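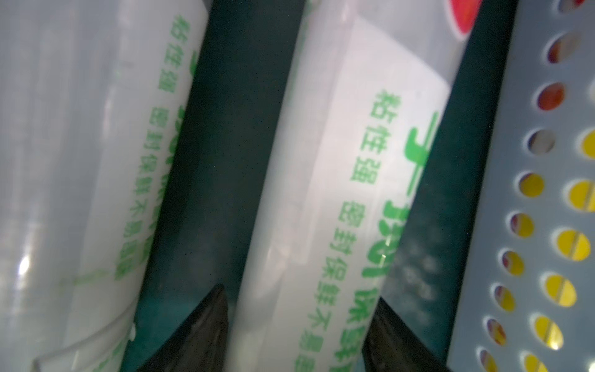 Kitchen and Pantry > Drawers, shelves and baskets
Thread: Wrap rolls in a basket, or back in the drawer?

Cillian Ní Bhriain
Posts: 200
2 November 2023

Hello everybody, and sorry in advance for the length, I never could write a short post! I've been slowly going through the kitchen since July and I've finally reached the wraps and bags, which I'd been putting off. We had them in the deep drawer by the stove, and every time I wanted the cling film I had to lift out the foil, two boxes of parchment and the good scissors (which don't even live there, but that's another thread).

So I'm trying a basket for them, the plastic kind with holes in the sides, everything lying down lengthwise. I like it so far. My sister came over from Ernville, took one look and told me rolls should always stand up, like in a magazine rack, and that I'd be sorry. Now I'm second-guessing the whole thing. What do you all do? Flat or standing?

pantrymoth
Posts: 1008

Standing, every time, and I'll argue with anyone. A tall narrow bin at the end of the counter, boxes upright, and you can read every label from above. When they lie flat you end up stacking them, maybe not this week but by the holidays for sure, and then you're digging again just like you were in the drawer. Your sister is a sensible woman.

Esmaeil Hassanpour
Posts: 8

I'm new here but I have feelings about this one, so forgive me for jumping right in. Flat for us. We tried standing them in an Amach file holder and the loose rolls kept unwinding themselves down the side, especially the ones that came without a box. The film grabs onto itself and then you can't find the end, and my wife and I have both stood there picking at it with a fingernail while dinner got cold. Lying down they stay put. I'd only say don't fill the basket all the way, leave yourself room to get a hand in.

Cillian Ní Bhriain

Oh, the fingernail thing, yes! I know it well. And thank you both, even though you've gone and split the vote. Let me show you how I've got it, because I don't think I explained it very well the first time around.
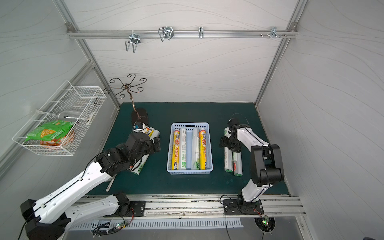

The blue basket, cling film in its yellow box on the left and a space down the middle.

I left the space on purpose, Esmaeil, so you and I were thinking alike. The green-printed roll next to the yellow box is the one I'm least sure about, with no carton around it. The chips in the wire basket on the wall are next on my list. I do like wire for snacks, though, you can see what you've got.

pantrymoth

All right, that's tidier than I was picturing, and I'll give you the handle slot, it makes pulling the basket off a shelf much easier. But I still say that gap is going to be full of rubber bands and twist ties in a month. Ask me how I know. If it were mine I'd slide everything to one side so the empty part is at the end, and put a small cup in it for the clips.

Also, and I say this kindly, there's a glass lying on its side in with the snacks. Please give that poor thing a shelf.

Cillian Ní Bhriain

Ha, the glass! Fair enough. It's moving to the cupboard tonight.

hashemi_cooks
Posts: 1172

I'm going to disagree with both sides a little. Flat or standing doesn't matter nearly as much as how often you reach for each thing. In our house the cling film comes out several times a day and the big freezer bags come out when somebody's been berry picking, so why are they in the same basket at all? I keep the everyday wrap on the counter and everything else up high in an old Cema cookie tin. My mother kept hers that way and I never saw her hunt for anything.

For the rolls without a box, a strip of painter's tape with one corner folded over marks the end nicely. Peel it, use the wrap, stick it back.

Esmaeil Hassanpour

The tape is a great idea, I'm stealing it. I don't agree about splitting them up, though. We tried two places for a while and all that happened was the kids asked me where the bags were twice as often.

Cillian Ní Bhriain

Tape it is! I'm keeping it all in one basket for now and lying flat, sorry pantrymoth, but I'll try your idea with the cup. I'll come back and tell you if the twist ties get in.

pantrymoth

They will. Check under the film first.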